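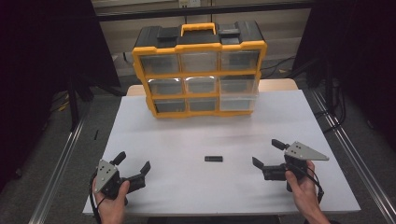 How to sort a tin of mixed screws

Every house has the tin. Ours was a biscuit tin from my father-in-law, and when he handed it over he had the look of a man getting rid of a cat. It held screws, nails, picture hooks, three kinds of washer, half a hinge and a key to nothing. I kept it for years on the grounds that there was bound to be something useful in it, and there was, but by the time I'd found it I had usually driven to the shop in Moffat and bought another.

Sorting it took an evening and a half. You can do it faster if you don't stop to admire things.

What you need

A large tray with a lip. A baking tray will do if you're on good terms with whoever bakes.
A magnet, the stronger the better.
A steel rule or a cheap pair of callipers.
Yoghurt pots, jam jar lids, anything shallow. More than you think.
A set of small drawers for the finished article.
A pencil and a roll of masking tape.
A bin. Put it within reach, or you won't use it.

Step 1: Tip it all out

All of it. Do not sort from the tin, picking out the nice ones like a child with a box of chocolates. Spread the lot one layer deep on the tray. If it won't go one layer deep, do half now and half tomorrow.

Wear gloves if there are old blades or carpet tacks in there. Ross Crichton lent me his good leather ones after watching me do the first half without.

Step 2: Pass the magnet over

Wrap the magnet in a plastic bag first. Then, when it's covered in bits, you turn the bag inside out over a pot and they all drop off. Without the bag you will spend the evening picking tacks off a magnet.

What stays on the tray will be brass, aluminium, plastic plugs, some of the stainless, and fluff. Brass screws go in a pot of their own. They're soft, they cost more than they should, and they look lovely in a door plate.

Brass-plated steel will jump to the magnet, so this is also how you find out what your expensive hooks were made of.

Step 3: Throw things away

This is the hard part, and I'd do it before any measuring. Out go:

Anything bent. You are not going to straighten a nail. Your grandfather did, and he had no telly.
Screws with chewed heads.
Anything rusted past a quick rub with wire wool.
Single fixings from flat-pack furniture you no longer own.

Allow yourself one jar for things you can't identify and can't part with. One. When it's full, something has to leave before anything else goes in. Mine has the half hinge in it.

A scrap yard will usually take the metal. I had nearly 13 pounds of it by the end and got less than the price of a sandwich.

Step 4: Split by type, then by size

Make heaps in this order: wood screws, machine screws and bolts, nuts, washers, nails and pins, wall plugs, hooks and eyes. Machine screws have an even thread all the way down and a flat end. Wood screws come to a point. If you aren't sure, try a nut on it.

Only then start on length. Countersunk screws are measured from the flat top of the head to the tip, and round-headed ones from under the head. I did mine all wrong and had to redo a whole pot.

Don't be too fine about it. I began with a heap for every quarter inch and ran out of pots, lids and patience. Short, middling and long is enough for most homes. Anything over 75 mm won't fit a small drawer anyway and can live in a jar.

Step 5: Put them in drawers

Whatever you reach for most goes at the height your hand falls. For me that's middling wood screws and wall plugs. Heavy things go at the bottom, so the unit doesn't topple when you pull out a top drawer in a temper.

Fill each drawer no more than two thirds. An overfull drawer catches on the way out, you tug, and you are back at Step 1.

Label with masking tape and pencil for the first few months. You'll change your mind. Carmela Sartori printed hers on a proper label machine the same night and has been keeping hooks in "Fuses, misc" ever since.

Keeping it that way

Keep a small dish beside the drawers for strays, and empty it when it's full. After a job, the leftovers go in the dish, never in a pocket, as the washing machine will confirm.

New packets get opened over the right drawer. And if somebody offers you their own tin, thank them warmly and say you've just had your floors done.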